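Sending your work to the Peltevbridge anthology

Section 3: Preparing and uploading your pieces

Welcome back, and well done for getting your account set up, as that really is the fiddly part! This section takes you through Umitz, our submissions desk, from the first click to the little green tick. Make yourself a cup of tea and have your poems or story open before you begin.

1. Sign in and choose "New entry". If your writing group is entering together, pick the group's name from the list (members of the Zarnesari circle will find theirs near the bottom).

2. Choose Poetry, Short Fiction or Memoir. You may send up to 3 poems in one entry, or a single prose piece of no more than 3000 words.

3. Take your name off every page, headers and footers included. Our readers see the work without knowing who wrote it, and we do like to keep it that way.

4. Upload your file. Poets with unusual spacing or long, wandering lines should save as PDF, so that everything stays exactly where you put it.

Note: prose poems go under Poetry, however much they look like prose. If you are torn, follow your heart and mention it in the cover note.

5. Write your cover note, keeping it under 500 characters. A line or two about you and your writing is plenty.

Caution: the page signs you out when it has been left idle, and an unsaved cover note goes with it. Press "Save draft" before you wander off.

6. For the Household Things strand, open the Pangilinan prompt gallery, click on a picture and copy its title into the "Prompt" box. You can write in any form you like.
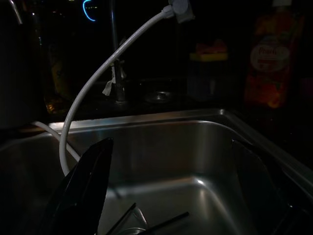 Fig. 3. Prompt picture: White hose and steel sink

7. Press "Preview" and read the whole piece through once more, aloud if the house is quiet. Then press "Send".

Note: entries can be swapped for a newer version until 16th February. Printed copies go out to contributors in July.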